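Household Tips for Runners: Kit, Shoes and Laundry

Running takes up more room in a house than you expect when you start. There is the kit in the wash, the kit waiting for the wash, the shoes by the back door and the drawer full of safety pins. These are the habits that have worked in our house over several years of training, through two marathons and a lot of muddy winters. Most of them cost nothing.

Drying wet shoes

Take the insoles out as soon as you get in. They hold a surprising amount of water and will keep the inside of the shoe damp for days if you leave them where they are. Stand them on edge against a wall.

Loosen the laces all the way down and pull the tongue forward. Stuff each shoe with crumpled newspaper, pushing it well into the toe. Change the paper after an hour and then again before bed. By morning the shoes will usually be fit to wear. If you don't get a newspaper, old till roll, brown packing paper or a thin cotton tea towel will do the same job. Glossy magazine pages won't soak up anything.

Do not put shoes on a radiator, in the tumble dryer or in front of a fan heater. The glue that holds the sole on goes soft, and the foam hardens. I lost a good pair of Trarkers that way in my first winter and the sole peeled off at the toe a fortnight later.

Getting mud off

Let it dry first. Wet mud only spreads. Once it is dry, bang the soles together outside, then use an old washing-up brush on the rest. A blunt pencil gets the clay out of the lugs on trail shoes. For the uppers, use lukewarm water with a drop of washing-up liquid and a soft nailbrush, and rinse with a clean cloth. White midsoles come up well with a paste of bicarbonate of soda and water, left on for ten minutes and wiped off.

Laces can go in the machine inside a knotted sock.

Washing running tops

Technical fabric keeps hold of smells in a way that cotton doesn't. The most useful thing you can do is rinse the top in cold water in the sink straight after the run, wring it out and hang it over the bath. It can then wait until you have a full load.

Wash at 30 degrees, inside out, with less detergent than the packet says. Too much powder leaves a film on the fabric and the smell settles into the film. Leave out fabric softener altogether, as it stops the cloth from carrying sweat away. Do up all the zips, or they will catch on your leggings.

For a top that smells again ten minutes after you put it on, soak it for an hour in a washing-up bowl of cold water with a cup of white vinegar. Then wash as usual. I do this at the end of each month in summer with everything I own. The vinegar smell goes in the wash.

Never mix vinegar with bleach, and don't use bleach on running kit in any case.

Hats, gloves and sports bras

Put small things in a net bag. Gloves vanish otherwise. Sports bras should be fastened before they go in, and dried flat or hung from the middle, as hanging them by the straps stretches them. Caps with a stiff peak are better washed by hand and dried over an upturned mixing bowl so they keep their shape.
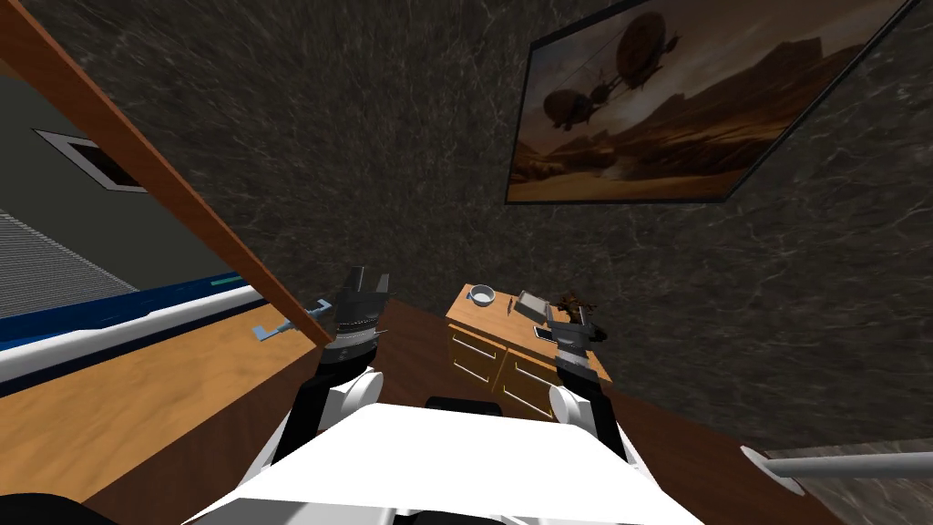
STORAGE

A place by the door

If your kit is in three different rooms you will be late for every group run. Find one spot near the door you go out of and keep everything there. Ours is the bottom half of the hall cupboard. It holds a shoe rack, a row of hooks at shoulder height and one shallow basket for gloves, hats and head torches.

A boot tray under the rack saves the floor. Any tray with a lip will do, and a sheet of newspaper in the bottom can be thrown away once it gets dirty.

Leave a gap between pairs. Shoes pushed tightly together don't air, and a cupboard with the door always shut will start to smell by the end of autumn. We prop ours open overnight. If yours has to stay closed, an open pot of bicarbonate of soda on the floor of it helps a good deal. Change it when it cakes.

The kit drawer

Roll tops and shorts and stand them on end in the drawer. You can see every item, and you won't keep wearing the same two off the top of the pile. Put long sleeves at the back in spring and swap them round again when the clocks change.

Keep socks in pairs by folding one cuff over the other once. Balling them up tightly wears out the elastic. Any sock that has given you a blister should go in the rag bag straight away. You will only put it on again by mistake before a long run.

Safety pins, timing chips and other small things

An old mint tin is the right size for safety pins. Keep it in your race bag and top it up after each race. Check the pins now and again for rust, which marks light-coloured tops and is very hard to get out. If it does happen, lemon juice and salt on the mark, left in the sun for an afternoon, will shift most of it.

Plasters, a spare hair tie and a few folded sheets of toilet paper can go in a freezer bag alongside the tin.

Medals and race numbers

Medals knock against each other and chip if they are kept loose in a box. A length of curtain pole with two brackets makes a perfectly good hanger and costs less than the ones sold for the purpose. Space the ribbons a thumb's width apart. If you are fixing the brackets to plasterboard, use proper plasterboard plugs. A few years' worth of medals is heavier than it looks.

Race numbers can be kept in a ring binder in plastic pockets. Write your time and the weather on the back in biro. Felt tip smudges on the shiny sort. My number 504, from a half marathon in sleet, is the one I look at most.

KEEPING TRACK OF SHOES

Write the date you first wore a pair on the underside of the tongue in permanent marker. Then note the miles somewhere you'll see them. I keep a card on a string inside the cupboard door and put down the total at the end of each week. If you use two pairs in turn they get a day to recover and dry out in between.

My everyday shoes are Britos, and I start looking at the soles closely after 200 miles. Stand the shoes on a table and look at them from behind. If the heels lean to one side, or the foam has deep creases that don't spring back, they are on their way out. Old pairs still have a year or two in them for gardening and painting. Cut the laces off before you finally get rid of them, as they are handy for tying up tomatoes.

BOTTLES AND FLASKS

Rinse bottles the minute you get home. Sports drink left in overnight grows a black mould around the valve that is almost impossible to scrub out. For a bottle that already smells, fill it with warm water and two teaspoons of bicarbonate of soda, leave it overnight, then rinse well. A baby-bottle brush reaches the bottom of most of them.

Take the valve apart if it comes apart. The one on my Uvik does, with a firm twist. Soft flasks should be dried with a rolled piece of kitchen paper inside to hold the sides away from each other. Between long runs I keep mine in the freezer, empty, with the top off.

Hydration packs are the same job on a bigger scale. Hang the bladder upside down from a coat hanger with a wooden spoon wedged inside to keep it open. The tube can be dried by swinging it round outdoors a few times.

HEAD TORCHES AND REFLECTIVE KIT

Take the batteries out in spring if you won't be using the torch until autumn. Wipe the headband with a damp cloth; most unclip and can be washed by hand. Rechargeable ones should be charged every couple of months even when they aren't in use.

Reflective strips crack if they are ironed or folded along the same line every time. Hang the bib up. Check it by standing it at the end of a dark hall and shining a torch at it. When the strips look grey and patchy, buy another.

WATERPROOF JACKETS

A jacket that soaks up rain may only be dirty. Wash it on a gentle cycle with a soap made for waterproofs and nothing else, and first run the machine empty to clear old powder out of the drawer. I use the Wuvance wash because the village shop stocks it. If the care label allows it, twenty minutes in the dryer on low brings back some of the coating. If water still won't bead on the shoulders, it needs reproofing.

Do this in June, when you can manage without the jacket for a few days and it will dry on the line.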